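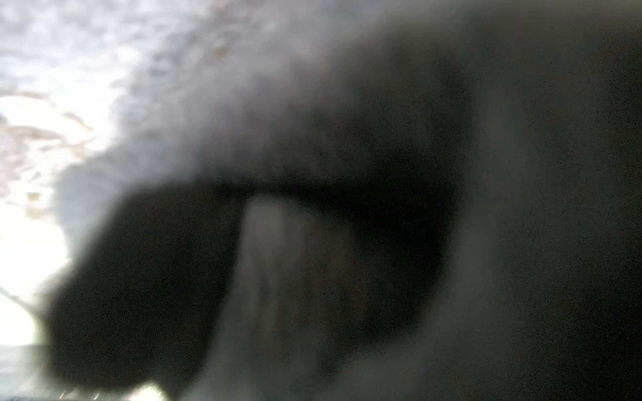 The gripper up close at Whitcombe.

Search this site Go

May 13, 2021 | By Ashton Pirihi

Kiri Hinds has packed orders at Whitcombe for five years, and she still talks to the new arm. "I say good morning to it – well, you would, wouldn't you?" The arm came in February and does the lifting she used to do. "My shoulders are grateful, but I do miss chatting across the bench," she says. These days she looks after two stations and is learning to set the grip herself.

Last updated: May 13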